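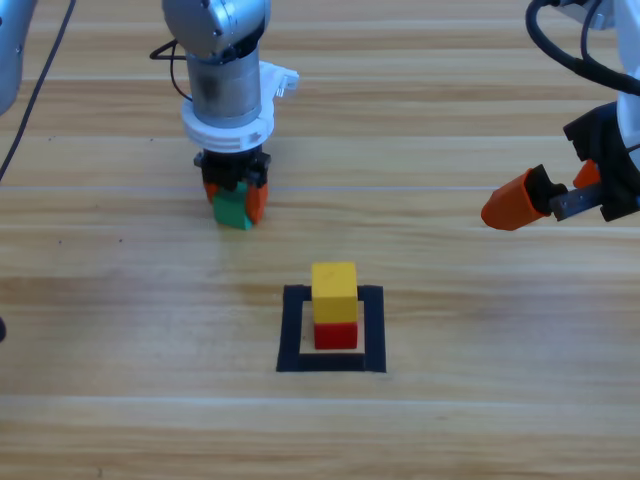
Block Night is back, and other November bits

Quick one this time, the kettle's on and the hall keys are due back at Bernero House by 9. So. Block towers. We are doing them again, first Saturday, doors at 2 for the little ones, grownups' table after supper. Bring socks if you want to sit on the floor, that floor is cold.

For anyone new: you get a pile of plain blocks, a square of tape on the table, and you build up. Tower stays inside the tape. Tape is the only rule people argue about. If a corner hangs over the tape but the bottom block is inside, it counts. If the bottom block is ON the tape, it does not count. We went round and round on this last spring and that's where we landed, please don't email me.

What to bring

Blocks. Any blocks. Cubes are easiest for small hands and they stack without much fuss. We have the Kukus set (the big tin, 100 pieces when it was new, a fair few less now) and the Yeon ones that somebody left in the coat closet and never came back for. If those are yours, say so! Otherwise they've joined the family.

Painted is fine. Bare is fine. Please no sticky ones. If your blocks have been near jam, wipe them first, damp cloth, dry overnight, done.

No magnets. No glue. No blu-tack, and yes I do check.

Tables

We're using the Hevmont tables again and not the folding ones. The folding ones bounce. You lean an elbow on one end and a tower goes over at the other, and then there's tears, and not always from the kids. If you're helping set up, two people per table please, lift, don't drag. The feet leave marks and we got a note about it.

Tape: put it down fresh each time. Black shows up best on light wood, we tried the beige kind once and half the room couldn't find their square. Press the corners down hard with your thumb. Peel it up the same night, slowly, low angle. Left over a weekend it gets gummy and then it's vegetable oil and a rag and a lot of muttering.

Squares should be about a hand and a half across. Make them smaller for the grownups' table. Meaner that way.

The games

Plain Tall. Tallest tower inside the tape when the timer goes. Record is 14 high, set on the grownups' table, and it stood for the full count of ten. The kids' record is 13, and I'll be honest the kids had better technique.

Call the Color. Somebody shouts a color, you find one and put it on next. Green always runs out first, no idea why. If there's none left in the tin you may borrow from your neighbor but you have to ask nicely.

Slow Hands. Everyone's favorite from last time. One block each, go round the table, you have to hold it over the tower for a slow breath before you set it down. Sounds easy. Isn't. Sleeves up for this one, loose cuffs have ended more towers than anything else.

Take Down. Same as building but backwards, one block off at a time from the top and back in the tin without a clatter. Good for the end of the afternoon when everybody is wild. Also it means the cleaning up gets done, which the kids have not worked out yet.

A few tips, since people ask

Start with your most even block, not your biggest. Run a finger along the edges, if it rocks on the table put it aside for the top.

Look at the tower from the side before you add anything. Get your chin down level with the table. A lean is hard to see from above.

Let go straight up. Most wobbles come from opening your fingers sideways.

Don't hold your breath the whole time. One of the dads did and had to go sit down.

Food

Soup again, big pot, bread if somebody brings bread. Somebody please bring bread. Drinks stay on the side counter, NOT on the block tables. Those tops mark if you leave a wet glass on them and I spent most of a morning on the last ring. Crumbs are ok, we have a brush.

Still needed

One more kitchen timer, the loud kind. The old one has started going off whenever it feels like it.

A couple of lidded boxes to sort the blocks by color, shoebox size or near it.

Black tape, 2 rolls. We're down to the cardboard.

Somebody to do the door for the first half hour. You get first go at Slow Hands in return.

Sign up sheet is on the corkboard by the coats, pen on a string, or it was when I left. Put down how many kids and roughly how old so we can split the tables. If you can't make it till after supper just turn up, theres always room at the grownups' end.

Coat closet is getting full again by the way. Three umbrellas, one boot. Please claim the boot.

Chess people, you're in the small room that night, same time as usual, and you can have soup too.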